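Savita Rana
March 2022

1/ I've sewn and fixed bags out of my spare room in Nunville for a while now. A few people asked how I pick a bag for a short trip, so I'm putting it in one thread. Mostly opinions.

2/ Start with what you carry, then look for the bag. Lay your stuff out on the bed. Most people buy the bag first and end up with 50 liters for a two-night visit to their sister.

3/ Weight. My old Zemell duffel is almost 700 grams empty and I wouldn't go heavier for anything that hangs off one shoulder. Wheels are a different argument and I'm staying out of it.

4/ Fabric. Nylon for me. Canvas looks better in the store, but it takes forever to dry and it rubs the color off your jeans. Comfort Laryea disagrees with me on this and has a waxed canvas bag from her dad that is older than both of us. Fine. One bag.

5/ Black nylon hides grease from bus floors. It also hides your black charger, your black gloves and your black wallet. If the lining is black too, sew a strip of light ribbon inside the opening.

6/ Structure. A soft bag won't stand up on its own. It slumps on the table and you end up holding the top open while you dig around. The good side is that it folds flat in a drawer when you get home. I live in a small place so I put up with the slumping.

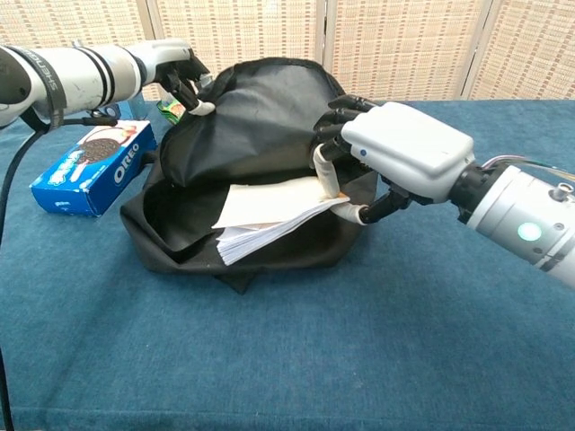
7/ Zippers. Run the zipper back and forth ten times in the store. If it catches on the lining once, put it back. Replacing a main zipper costs $18 at my table and more at a shop — on a cheap bag that's half the price again.

8/ Straps. Look at where the strap meets the bag. You want a box of stitching with an X through it. A single line of stitches will pull out. I see that repair more than any other.

9/ Pockets. One outside for tickets, one inside for keys. Past that I forget which pocket I used. Sun-ja Song asked me to add four to her Drameo tote and then asked me to take two off.

10/ Price. The most I've paid is $198 and I was annoyed about it for a year. The strap stitching was very good. The zipper was the same one you get on a $50 bag.

11/ Washing. Cold water, by hand, a little dish soap. Turn it inside out and hang it by the bottom. Don't put it in the dryer. The coating on the inside peels and you'll be picking flakes off your sweaters until April.

12/ I'll do backpacks next if I get time. Strap repairs are open again, zippers are full for now. Message me with a photo of the damage and the rough size of the bag.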